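### 3.2 Records of the Lener school league

The Lener league gave us a wonderful source: 433 match reports, nearly all written by the coaches on the evening of the game. Few school football archives go back this far, and fewer still keep the reserve teams.

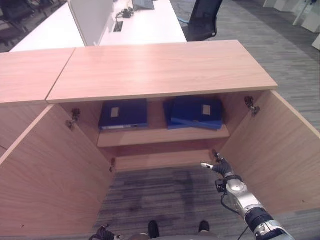
We read every report twice, first for the score and then for how the coach spoke of the players. Older seasons survive only on paper, filed in dark blue binders on a cabinet shelf, and these were a delight to work through (one coach at Hateck reviewed the half-time oranges all winter!).

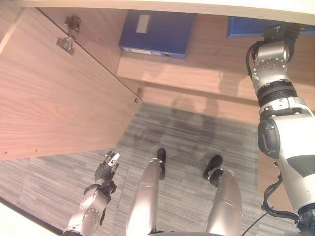
Reports shorter than 80 words were set aside, as they seldom went past the result. The rest were coded on the five-point Majumder scale, where 5 marks open praise for effort.

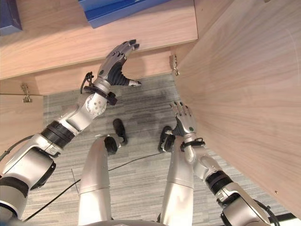 Praise for effort was far more common after defeats, a pattern that thrilled us when it appeared again in the reserve matches.

**Figure 2.** Ribbed sleeve and pale blue-gray plastic object, close view. 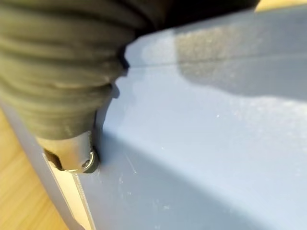
### 3.3 Interviews at Anum

Coaches at Anum spoke to us in July, before pre-season training, and were generous with their time.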